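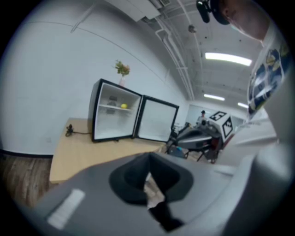

Mini fridge with one wire shelf and a lemon.

Home Reviews Destinations Packing Newsletter

25th April
By Sille Vídalín

Sidholm 40 Travel Backpack: my review after a spring in Florville and Zusville

I bought the Sidholm 40 in April because my old suitcase lost a wheel on the way home. The number in the name means 40 liters. I am not a tall person, and I was afraid that it would be too long for my back, but the straps can be moved up and down and I found a good position on the second day.

The main part opens like a book. I like this very much, as I do not need to take out all my clothes to find one pair of socks. There are 2 inner pockets with a net. The zippers run well, except the small one on top, which catches the cloth if you pull it fast.

In Florville I walked 24 kilometers with it, from the bus station to the hills and back to the old harbor. My shoulders were fine. The hip belt is thin, and after lunch I felt it on the bones. My friend Tadhg Costello carried it for one hour and had the same complaint.

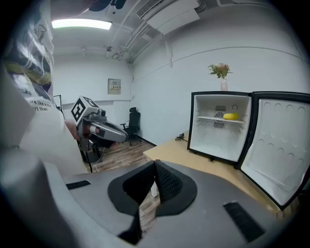 For food the Sidholm is less good. The side pocket takes a water bottle, but there is no place that keeps things cool, and my cheese suffered on the long bus to Zusville. I travel cheap and eat many dinners in my room, so I always look for one with a small fridge, such as a black mini one that can stand on a desk. If your rooms have this, you will not miss a cooling pocket so much.

The rain cover is sold separately, and I think this is not fair at such a price. Mine came four days later than the bag.

I would buy it again for trips of one or two weeks. For hiking with a tent I would take something with a better belt.

Last updated in April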